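Home | Syllabus | Handouts | Readings | Contact
Print this page | E-mail this page

Work and Automation, Unit 2: Who teaches the machine?
Handout by Olga Torres

Last week we read the Wastel brochure, which promises that its packing system will "free staff for more rewarding tasks." Keep it next to you while you read this one. The brochure never lists the tasks, and I have asked.

Our case is Birkomia, a parts handler with a site in Ukville. Before the company automated a single bench, it moved people off the line to record demonstrations. They hold a gripper, pick a thing up, set it into a container, and do it again. The recordings train the arm that is meant to do the job later.

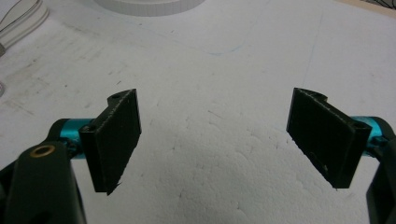

Management called this a promotion. The pay grade stayed where it was. What changed was the measure: a packer used to be judged on boxes out the door, and a demonstrator is judged on usable recordings. In July the site logged 3,486 attempts and kept 3,117 of them. The rest were thrown out, and the workers were not told which ones or why. Try improving at a job on those terms.

Note also what happens to the hands. A person who could feel a bad fit with a fingertip now has to judge it through two pads. Some of the old skill carries over and some of it is no use at all — the company's report treats the two as one thing and calls it "experience."

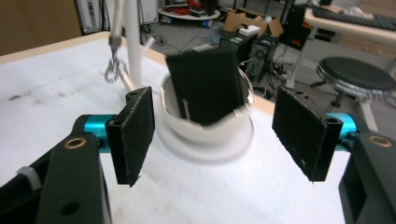 Does recording demonstrations protect a worker's job?
Only for as long as the recordings are needed, and the worker has no say in when that ends.

The Ellis memo, on your reading list, argues the opposite. Ellis expects new products to keep demonstrators busy for years. Maybe so. But the memo counts 145 positions across the firm and doesn't say how many are temporary. Look for that number before you quote the total.
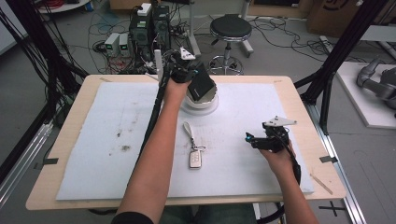

Reading time: 2 minutes

For discussion, bring short notes on these:

Who owns a movement once it has been recorded? The Birkomia contract is silent on it.

What would a fair rate be for work whose product may replace the person doing it? Don't say "market rate" unless you can name the market.

Find one claim in the Wastel brochure that could be checked by someone on the floor, and say how they would check it.

Notes are due Sunday by 6 p.m. Half a page is plenty.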